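## 4. Sorting the loose hardware

Do this section before you start on the shelf uprights in section 5. It takes a quarter of an hour if the bags have stayed closed in transit, and longer if they haven't. All of the small hardware for the Kinsella bench and the Peltamby wall unit is packed together in carton B, under the cardboard insert.

### 4.1 What you need

- The compartment tray from carton A
- A small jar with a lid, for leftovers
- The parts list (inside front cover)
- A hard, flat surface with good light

Cover a soft wood or painted surface before you tip anything out on it. Stone and glass need no cover, but set the parts down gently. Bolt heads can chip a polished edge.

### 4.2 Opening the bags

1. Wash the tray in warm water with a little dish soap. Dry it fully, including the corners of the compartments.
2. Place the tray toward the back of the work surface, leaving a clear area in front of it as wide as the tray.
3. Cut the bags across the top, below the staple. Do not pull them open.
4. Empty one bag at a time into the clear area. Put the empty bag aside with its label facing up.

**Caution:** Small parts are a choking hazard. Keep children and pets out of the room until the tray is full and the bags have been thrown away.

### 4.3 Filling the tray

5. Start with the nuts. Put them in the front compartments, one size to a compartment.
6. Add the fittings next, also toward the front. If you run short of compartments, a fitting may share with a nut of a clearly different size.
7. Leave the bolts for last. Lay each one beside the length gauge on page 7 before it goes in the tray. The two longer bolts look alike at a glance and are easily swapped.
8. Put washers at the back.
9. Place any part you can't match to the parts list in the jar and close the lid. Don't throw it out until the unit is standing.

**Note:** The black nuts are not spares for the silver ones. They have a different thread and are used only at the foot plates. If one starts to bind after a turn or two, back it off and check the thread. Forcing it will strip the bolt.

### 4.4 Checking a bolt and nut

Check one pair from each bag before you go on.

10. Stand the bolt on its head on a level spot. A bolt that rocks has a burr under the head or a bent shank.
11. Turn the nut on by hand. It should run down the full thread without a wrench.
12. Take the nut off again and return both parts to the tray.

Reject any bolt with flattened threads. Light gray marks from the plating bath are normal and wipe off with a dry cloth.

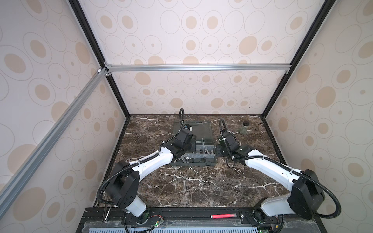

**Asstead Workshop Furniture · Assembly Guides Department**

With the nuts and fittings in the front of the clear tray, you can see what is left without lifting anything out. Keep the lidded jar near the back edge, where a sleeve won't catch it. Bolts and nuts still to be checked stay out in the open area in front of the tray.

### 4.5 If parts are missing

Look under the carton insert and inside the hollow uprights first. If you are still short, write to the parts desk with the code from the bag label and the carton number. Ask for Siobhán Carroll if the order also includes Prilorel drawer runners, as those ship from a separate store.

Don't substitute hardware from another kit. The bolts for the older 200 mm bracket fit the hole but are too short to take a full nut, and a shelf hung on them may drop under load.

### 4.6 Storing the tray

- Carry the tray level, with both hands. The partitions do not seal at the top, and small nuts will cross over if it tips.
- If you stop work overnight, cover it with a cloth or a sheet of card.
- Keep it away from solvents and spray cleaners, which cloud acrylic.

After assembly, keep at least one nut and bolt of each size in the jar and write the unit name on the lid. You will need them if you move the shelves later (section 9).

Guide revised 15/05/2025. Replaces all earlier versions of section 4.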